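Spent most of today on the shop's delivery settings, which I had been putting off since the card payments went in. Up at six, kettle on, laptop open before the post came.

The trouble began with the Tiltow plugin. It works out postage from weight, and that is fine for one parcel, but we send anything over two kilos by courier and the plugin only knows about one carrier at a time. A customer in Stornoway was charged the same as a customer in Swindon last month and I paid the difference myself. It came to more than the order was worth.

So I took a copy of the site, put it on the test address and turned Tiltow off. Then I installed Plernell, the one Rhydian Rowlands had been going on about. It took three goes. The first time it wanted a newer version of PHP than the host gives by default, and I had to find the setting in the control panel, two menus deeper than the help page says. The second time it clashed with the basket page in our theme and the total came up blank. The third time it went in and stayed in.

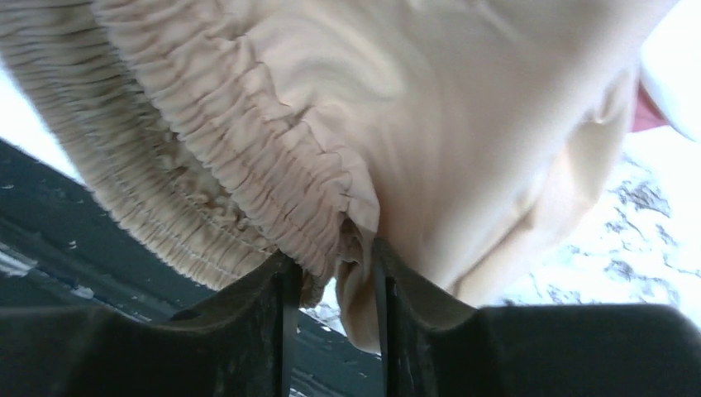 Rhydian wrote back at half past ten and said to leave the zones alone until the weights were right, as Plernell reads the weights once when you save a zone and does not look again until you save it a second time. I wish that had been on the settings page. I had already made four zones by then and had to open and save each one again.

The weights were a mess. We have 387 products in the shop and 60 of them had no weight at all, so they would have gone out at the lowest rate. I exported the lot to a spreadsheet, sorted by the weight column and filled in the gaps from the supplier's list. A few had been entered in grams when the shop is set to kilos, so according to the website one pair of curtains weighed 300 kilos. Import went through on the second try, after I changed the commas in the product titles to hyphens.

Lunch at the desk, cheese and the last of the soup.

Afternoon was the zones. Mainland, Highlands and Islands, Northern Ireland, and collection from us. The postcode box takes wildcards but only at the end, and it does not like a space after the comma. I put through test orders to all four and they came out right, apart from the Isle of Wight, which fell under mainland. I added PO30 to PO41 by hand. The courier charges extra for those. 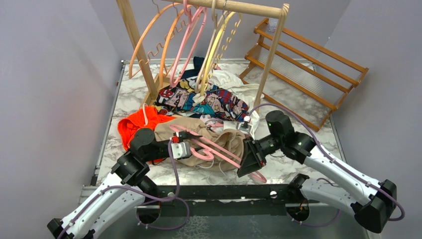 Jagadeesh Alva thinks I should have set a flat rate and been done with it. Roughly 40 orders a month, he said on the phone, and you are spending a whole day to save the price of a takeaway. He may be right about the day. I still don't want to be caught out by another Stornoway.

We talked about free delivery over a certain amount as well. He would set it low and put the prices up slightly. I would sooner leave prices where they are — they only changed in March — and look at it again after the summer. Left it there.

Backed up the live site at five and moved the changes across. The basket took a long time to load at first, then I cleared the cache and it was back to normal. One real order came in at ten to seven, to Leeds, charged correctly.

Still to do: the wording on the delivery page, which mentions the old rates, and the email that goes out with the tracking number. Cancel Tiltow before it renews in July.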